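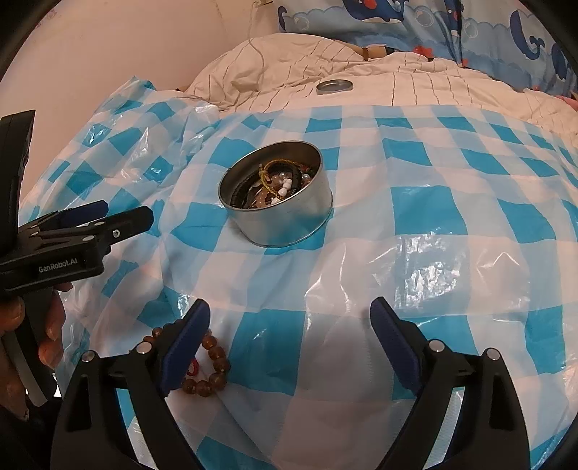 A comment left on our October page asked whether two hands are worth the trouble for a job like this, when one arm can already empty a tin if it is given enough time.

For single, loose items the comment is right. Our one-handed policy takes a ring or a short string of beads out of a tin and puts it down without much fuss. Tangled items are harder. A bracelet caught on a chain brings the chain with it, and a single gripper has no way of holding one back while it lifts the other. The Drallus study compares the two ways of working on the same task, which is moving mixed jewellery between a round tin and a soft, uneven surface.

The training data comes from people using hand-held grippers, one in each hand, each with its own camera. There is no robot in the room during recording. The finger movements and the camera pictures are matched up afterwards and used to train the arms at the Whiteley lab.

Tin open, with the lid on the duvet behind it. The pearl beads and the gold-coloured chain are in with the rest, and a brown bead bracelet is out on the checked sheet.

We recorded 300 demonstrations for the two-handed set and the same number for the one-handed set. Operators were told which item to move but were not told how to grip it. Recordings where an item left the bed were kept in. We had planned to cut them, but the policy trained without them was worse at picking things up again after a slip.

The soft surface matters more than we expected. On a hard table the fingers can come down until they touch and then close. On bedding the plastic gives way, the item sinks into a fold, and the tips close above it. Most of the failures in the first round were of this kind. In the second round we asked operators to press lightly before closing, and the trained policy picked up the habit.

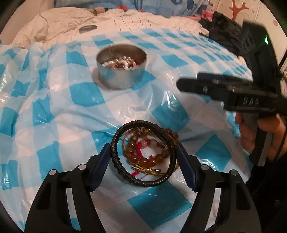
Bracelets in a pile between the pads, tin behind, second gripper coming in from the right.

On the test tangles, the two-handed policy freed the named item in 17 of 21 trials. The one-handed policy managed 2. Both used the same tin and the same starting piles, reset by hand from a reference photo.

Thin wire and loose thread are still a problem. The pads are wide, and thread slides between them without showing clearly in either camera. Braided and beaded pieces give the best results. The Fosham group is trying a narrower pad on the same task, and their pictures will go in a separate gallery.

Page updated 28 December 2024. The trial sheets and the list of items are in the Vuvley folder with the other Drallus files.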